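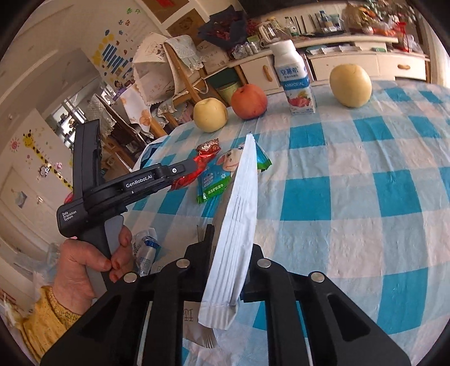
Attachment 1. Both grippers at the table; white paper bag held in the near unit, red wrapped candy in the far unit.

Ticket 116
Project: Tallura, student manipulation team
Submitted by: Bethel Tilahun
Category: Two-gripper recording
Priority: Normal
Status: Resolved, monitoring

Issue
During paired sessions in August, the recorded jaw opening of the near gripper drifts while a paper bag is held. The far gripper, used on wrapped candy, is not affected. The team requests guidance before the next set of tasks is recorded.

Steps taken
1. Both units were restarted and the jaws zeroed while fully open. The drift returned.
2. The two units were exchanged between operators. The drift remained with the same unit.
3. Logging was set to 100 samples per second on both units. No change.
4. The screws on the jaw fingers were checked for tightness. One was found loose and was tightened.

Response from the lab desk
Please repeat the zeroing procedure following step 4, then record 3000 samples with the jaws closed on the bag. Submit the log under the Prellora folder. Sessions already recorded with the affected unit should be marked "hold" and kept.

Update, 4:15 p.m.
Log received. Jaw opening remained steady across all 3000 samples. The ticket will stay under monitoring for 2 further sessions.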